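Trernine Arcade: letting update
Posted by Trernine Arcade Management, June 19, 2018
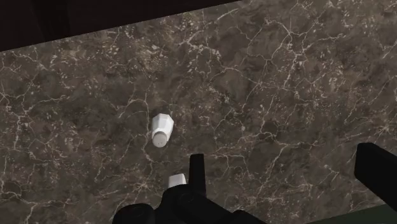
1/ The upper level of the arcade will reopen to shoppers on Saturday with eight new tenants. All hold leases of at least two years.

2/ Lanar, the homeware retailer, takes the largest unit at 2,814 square feet. It traded from the lower level until January.

3/ Ukent will open its first shop outside the capital, selling shoes and leather goods. Its manager is Thu Ninh.

4/ The tea merchant Đồng has signed for the corner unit -- the former stationer's. Giang Hồ and Diễm Tôn will run the shop jointly.

5/ "We had 53 enquiries and met every applicant," said Yesenia Cuervo, Head of Leasing. "Preference was given to traders new to the town."

6/ Opening hours are unchanged on weekdays. Sunday trading will begin at eleven -- one hour later than at present.

7/ Enquiries about the last vacant unit should be addressed to Bohdana Zinchenko at the management office.

Print | E-mail this

Recent items
Lower level lift: repair dates
Changes to loading bay permits
Gift cards now accepted in all units

Contact us | © 2018 Trernine Arcade Management | Back to top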